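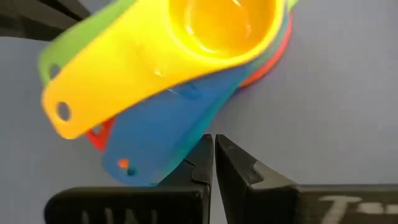

Has anyone done a two-person show with no blackouts? Need advice on scene changes

Posted by Anitha Subramaniam, 15 Nov 2025

Hi all, longtime lurker, first time posting! I'm directing a two-hander for our little company in Kekdale and it goes up in January. It's a new play about two sisters clearing out their late father's apartment, and it runs without an intermission (the writer feels strongly about this and I've come around to it). There are 13 short scenes and they jump all over the place in time, so one minute the women are in their fifties and the next they're kids fighting over a bunk bed.

My problem is the joins. We did a read-through on our feet last week and every time I called a blackout the air went out of the room. The lights go, somebody bumps a chair, somebody coughs, and then we have to start all over again. I've told the cast I want to cut the blackouts completely and have the two of them carry us from scene to scene, but now I'm staring at the script and panicking a little. How do you let the audience know it's 30 years earlier without a costume change or a projected title?

The space is the upstairs room at the Trirach, which has 60 seats on three sides and a very basic lighting board. We can't fly anything and there's no backstage to speak of, just a door and a hallway. I have two actors, one stage manager and a friend who runs lights. Any ideas, including "don't do it," gratefully received.

Parvathi Pillai

Oh I love this question. I was in a two-hander at the Plattner a few years back with the same setup, no blackouts and lots of time jumps, and we went through every bad version before we got to a good one, so let me save you a few weeks.

The first thing we tried was a "neutral walk" between scenes. We'd finish, drop the character, walk calmly to the new spot and begin. It looked like two people waiting for a bus. What worked was letting one of us stay in the old scene a few seconds longer than the other. So my partner would already be eight years old and whining about something while I was still finishing a grown-up thought, and then she'd tug me into it. The audience got it right away. They had a harder time in the first couple of changes, so make those two very clear and a bit slower, and after that you can go as fast as you like.

For time, pick one physical thing per age and stick to it. Ours was shoes. Kids had bare feet on the furniture, adults never put a foot on anything. We never explained it and people told us afterward they'd always known where they were (my aunt didn't, but she was also looking for her glasses for most of it).

Also talk to your lights friend early! You can do a lot on a basic board with one slow fade that starts before the scene ends. We started ours on a line, sometimes half a page ahead, and by the time the scene turned over the room already felt different. With seats on three sides you'll want to check how it reads from the side banks. We forgot to, and one whole section spent the first preview looking at my partner's unlit ear.

Rehearse the joins on their own, back to back, with no scenes in between. It's a weird, sweaty half hour but you'll find out which ones are boring. And please schedule a water break for the actors somewhere inside the action. One of us got to drink a glass of water in scene six, and the other one was very jealous.

If you get stuck on a particular change, post the last few lines of one scene and the first few of the next and I'll happily have a go at it.

gallery_left_3109

saw one like this at vallholm, no blackouts, 90 min. it was fine but my legs went numb. put it on the poster that there's no intermission or people will get up in the middle and walk right across your stage, specially with seats on 3 sides and one door

Anitha Subramaniam

Parvathi, thank you, this is gold! We tried the overlap thing tonight on the bunk bed scene and it's so much better already. Shoes won't work for us because one of my actors has a bad foot, but we're playing with where they sit, so the kids only ever sit on the floor. I'll probably take you up on the offer for scene nine, which is a phone call and is driving me nuts. And yes, I'm adding the no intermission line to the poster, good catch.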